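弗洛登录音室

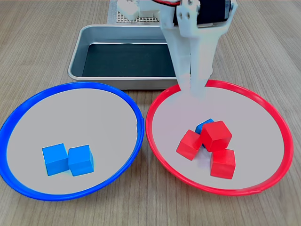
弗洛登录音室是一间什么样的录音室?
弗洛登录音室(Flodden)是威尔士的一间独立录音室,由录音师特雷弗·普里德奇(Trefor Prydderch)创办,以威尔士语民谣、灵魂乐和合唱录音著称,并附设有自己的唱片厂牌杰伦特(Jerent)。

弗洛登录音室,英文及威尔士文名称均写作Flodden,位于威尔士西北部一座板岩港镇的后街,建筑原为船具仓库。录音室自二十世纪六十年代后期开始营业,至八十年代中期停止对外承接录音,其后建筑数易用途,现部分空间恢复为录音及档案场所。在流行音乐史研究中,弗洛登通常被视为威尔士语唱片工业早期的代表性录音场所之一,其混响室与自制调音台尤受关注。

目录
1 名称
2 历史
2.1 创办
2.2 杰伦特时期
2.3 第二录音间
2.4 停业与转手
2.5 重新启用
3 建筑与声学
4 设备
5 录音方法
6 主要录音
7 人员
8 档案
9 评价与影响
10 参见

1 名称

“弗洛登”一名来自仓库所在的巷子。该巷在旧地籍图上标作“Flodden Yard”,得名原因不详。当地曾流传一种说法,认为巷名取自一艘在港内停泊多年的同名双桅船,但港务登记中未见相应记录。创办人普里德奇最初计划以自己的姓氏为录音室命名,因租约、电话簿登记及首批磁带盒标签均已写作“Flodden”,遂沿用此名。

在威尔士语文献中,录音室有时被称为“Y Llofft”(意为“阁楼”),指的是位于建筑二层的第一录音间。这一称呼在乐手之间较为通行,但未用于任何正式出版物的封面。部分早期唱片的内芯标签将录音地点误印为“Floden”,收藏者据此区分首批与后续压片。

2 历史

2.1 创办

特雷弗·普里德奇早年在商船上担任无线电报务员,离船后以修理收音机和教堂扩音设备为业。据其本人留下的口述记录,他最初购置磁带录音机是为了替各地小教堂录制赞美诗演唱会,并将录音复制后售予会众。由于教堂内的取暖管道噪声较大,且冬季难以安排录制,他开始寻找固定场所。

仓库租下后,普里德奇与木匠伊尼尔·盖辛(Ynyr Gethin)共同完成了内部改造。盖辛此前没有建造录音室的经验,其主要工作是制作教堂长椅和门窗。两人将二层打通,以旧帆布、马鬃垫和锯末填充夹墙,并在楼板上另铺一层木地板。改造历时一个冬季,期间仓库底层仍由原租户存放绳索和油漆。

录音室的第一批客户是合唱团和朗诵比赛的获奖者。流行乐队开始使用该录音室,一般认为与附近沿海舞厅的兴起有关:演出季内常有乐队在镇上停留数周,白天没有演出安排,便以较低价格租用录音时间。

2.2 杰伦特时期

杰伦特唱片为弗洛登录音室的附属厂牌,最初只发行七英寸单曲唱片。厂牌名称由普里德奇与埃卢内德·达菲斯(Eluned Dafis)共同拟定,两人对其含义从未作出统一解释。达菲斯原为当地图书馆职员,加入后负责合同、版税及封面文字,并逐渐承担起挑选曲目的职责。

厂牌存续期间共发行唱片565种,其中包括单曲、迷你专辑、长时间唱片及少量朗诵录音。多数唱片首批压制数量有限,销售主要依靠书店、乐器行和夏季的文化节摊位。销量最高的一张单曲压制量超过3000张,为该厂牌唯一需要追加印制封套的发行品。由于压片厂位于英格兰,且不熟悉威尔士语拼写,标签文字错误较为常见。达菲斯为此编制了一份校对表,随每批母带一同寄出,该校对表现存于录音室档案中。

杰伦特的唱片编号并不连续。达菲斯习惯在合同签订时即分配编号,部分计划其后取消,对应的编号便空置;另有少数编号被重复使用。上述发行总数系根据实物及压片单据核定,不包括仅存编号而无实物的条目。

2.3 第二录音间

随着业务增加,录音室租下了仓库底层,改建为第二录音间。该空间层高较低,石墙裸露,最初仅作排练和存放乐器之用。录音师发现鼓组在此处的声音较二层更为紧实,此后节奏组的录制逐步移至底层,弦乐和合唱仍在二层进行。

两个录音间之间没有观察窗,乐手与控制室依靠对讲装置和一盏信号灯联络。同时使用两个录音间时,电缆经楼梯间敷设,楼梯须停止通行。一些参与者回忆,较长的录制过程中,底层乐手需从巷子外侧绕行方可进入控制室。

第二录音间的存在在早期文献中常被忽略。唱片封套一律只标注“弗洛登录音室”,未区分录音间。后世研究者依据磁带盒上的缩写“Ll”(阁楼)与“G”(底层,取自威尔士语“gwaelod”)才得以辨别各次录音的具体地点。

2.4 停业与转手

八十年代初,便携式多轨录音机价格下降,不少乐队转为自行录音。同一时期,威尔士语广播电视机构对录音场地的技术要求提高,弗洛登的设备未能全面更新。普里德奇曾考虑迁往新址,但未能与合伙人达成一致。录音室于八十年代中期某年七月停止对外营业,杰伦特唱片随后停止发行新作,仅以邮购方式出售库存。

建筑其后由格威利姆(Gwilliam)家具行租用,二层作为陈列室,底层作为仓库。家具行拆除了部分隔音夹墙,但保留了木地板和混响室。家具行迁出后,建筑闲置数年,屋顶在此期间因渗漏而受损。

2.5 重新启用

重新启用的计划由内丽斯·休斯(Nerys Hughes)与托莫斯·休斯(Tomos Hughes)提出。两人取得长期租约后,先行修缮屋顶和楼梯,再分阶段恢复二层录音间。底层目前用作磁带存放和转录工作间,不对外开放。

恢复工程没有完全复原旧貌。原有夹墙填料因防火要求未予重置,改用符合现行规范的材料。控制室的位置较原址向内移动,以便设置第二出口。木地板经逐块编号拆下,处理龙骨后按原次序铺回。

3 建筑与声学

仓库为两层板岩石砌建筑,平面略呈梯形,临巷一侧较宽。由于四面墙体互不平行,二层录音间的驻波问题较一般矩形房间轻。普里德奇在口述记录中承认,这一特点在租下房屋时并未被考虑在内。

二层屋顶为敞露的木桁架,中部较高,两侧低至成人须俯身方可通行。合唱团通常呈弧形站立于中部,低声部靠近山墙。山墙上悬挂有可拉动的厚毛毯,用以调节吸声程度。录音记录单上设有“毯”一栏,填写毛毯拉开的幅数,该栏在六十年代末以后的大部分记录单中均有填写。

混响室位于屋后的一间旧水箱房,内壁以水泥抹光并涂刷清漆,室内放置一只扬声器和两支话筒。该室的衰减特性随湿度变化明显,录音师在阴雨天气中须调整送出电平。杰伦特唱片中常被评论者提及的明亮尾音,多数出自此室。水箱房门扇密闭不严,个别母带上可以辨认出海鸥鸣叫声。

4 设备

录音室最初使用一台双轨磁带录音机和一台六路调音台,调音台由普里德奇自行组装,机箱由盖辛以教堂长椅余料制成。其后录音室先后添置四轨及八轨录音机,调音台亦经数次扩充。扩充部分未更换机箱,而以附加箱体的形式安装于两侧,致使各路推子的高度不一。

最具代表性的设备为一台名为Okex的电子管压缩器。该设备由普里德奇与一名已离港的船舶无线电技师共同设计,共制作两台,其中一台在停业后散佚,另一台由达菲斯保存,现已归还录音室。Okex的释放时间较长,用于人声时会产生可以察觉的音量起伏。部分评论者将这种起伏归入“弗洛登声音”的组成部分,亦有录音师认为其属于设计缺陷。

话筒方面,录音室长期以动圈话筒和铝带话筒为主,电容话筒数量较少,通常优先分配给独唱者。录音室另备有一台立式钢琴和一台簧风琴。立式钢琴因长期受海风影响,音高略低于标准,涉及固定音高乐器的录音多以其为准进行调音,由此造成杰伦特部分唱片的整体音高偏低。

5 录音方法

弗洛登的早期录音以同步演奏为主,加录仅限于独唱和打击乐。普里德奇倾向于保留完整的一次演奏,不主张剪接。磁带盒所附记录单显示,多数单曲在9次以内完成,最终采用者往往为中间的某一次。

合唱录音采用距离较远的一对主话筒,另以一支辅助话筒拾取伴奏乐器。乐队录音则通常将歌手安排在楼梯口,以门板与乐队隔开。第二录音间启用后,节奏组先行录制的做法开始出现,但合唱和民谣录音始终沿用同步演奏。

磁带的重复使用在录音室早期较为普遍。未被采用的演奏一般会被新的录音覆盖,因而现存的备选版本数量有限。达菲斯加入后规定,凡签有合同的录音,其原始磁带须保留至唱片发行之后。此项规定未溯及既往。

6 主要录音

录音室早期较受重视的录音为一组由教堂唱诗班成员组成的声乐组合所录的灵魂乐改编曲。这些曲目以威尔士语重新填词,伴奏由舞厅乐队担任,铜管部分在混响室门口录制。该组录音最初以两张单曲唱片的形式发行,后收入合辑。

民谣方面,录音室完成了多套无伴奏民歌录音,歌者多为农民和采石工人。此类录音通常于晚间进行,记录单上除曲名外还注明歌者习得该曲的村庄。研究者认为,这些注记的史料价值不低于录音本身。

七十年代中期以后,录音室亦承接摇滚乐队的录制工作。相关唱片在当时销量不高,近年来因二手唱片市场的关注而得以重新发行。重新发行的版本多以保存下来的母带为音源,少数母带缺失者则转录自唱片实物。

此外,录音室还录制过儿童故事、语言教学材料和诗歌朗诵。朗诵录音中有一套由多位诗人各自朗读作品的长时间唱片,原计划出版6辑,实际出版四辑,其余两辑的磁带保存完整,但因授权问题尚未公开。

7 人员

特雷弗·普里德奇:创办人,首席录音师。停业后继续从事教堂扩音设备的维护工作,并为录音室档案留下了较为详尽的口述记录。

伊尼尔·盖辛:木匠,录音室内部结构及调音台机箱的制作者。部分早期唱片中的低音提琴由其演奏,封套未予署名。

埃卢内德·达菲斯:杰伦特唱片经理,负责合同、编目及文字工作。现存的发行目录以其手写登记簿为基础。

内丽斯·休斯、托莫斯·休斯:现任经营者。前者主持档案整理,后者负责录音间的日常运作。

录音室历史上未设固定伴奏乐队。常受邀参与录音的乐手多来自沿海舞厅和铜管乐团,其姓名可见于付款收据,但在唱片封套上较少列出。档案整理者正依据收据逐步补充各唱片的演奏人员名单。

8 档案

弗洛登档案包括原始磁带、记录单、合同、付款收据、封面底稿及往来信件。停业时,大部分磁带由达菲斯移至私人住所保存,少数留在混响室内,后者因受潮损坏较重。现有磁带在转录前须逐盘检查黏合剂状况,状况不佳者暂不播放。

档案目录以2026年1月26日为本次修订的截止日期,此后移交的材料未列入本条目。查阅档案须事先提出书面申请,转录副本可在二层阅览,原始磁带不提供查阅。

档案中的照片数量不多,且以封面拍摄的底片为主,反映录音过程者较少。第二录音间迄今未发现停业之前拍摄的内部照片,其当时的陈设主要依据口述材料和电缆敷设图推定。

9 评价与影响

早期音乐评论对弗洛登的关注集中于唱片所用语言,对录音技术较少论及。八十年代以后,随着合辑的出版,评论者开始讨论其混响室和节奏组的音色,并将其与英格兰北部同时期的小型录音室相比较。

对于“弗洛登声音”是否构成一种可以辨识的风格,现有看法并不一致。持肯定意见者强调混响室、Okex压缩器及偏低的钢琴音高所形成的共同特征;持保留意见者指出,合唱、民谣与乐队录音在话筒布置和场地上均有较大差异,且许多特征可归因于压片质量。

在产业方面,弗洛登与杰伦特的经营方式,即由同一机构承担录音、出版和邮购销售,为其后数家威尔士语厂牌所采用。达菲斯拟定的标准合同文本中,版税以售出数量而非压制数量计算,并允许演唱者在约定期限后收回录音权利,这一条款在当时的小型厂牌中较为少见。

10 参见

杰伦特唱片发行目录
威尔士语流行音乐
混响室
教堂合唱录音
独立唱片厂牌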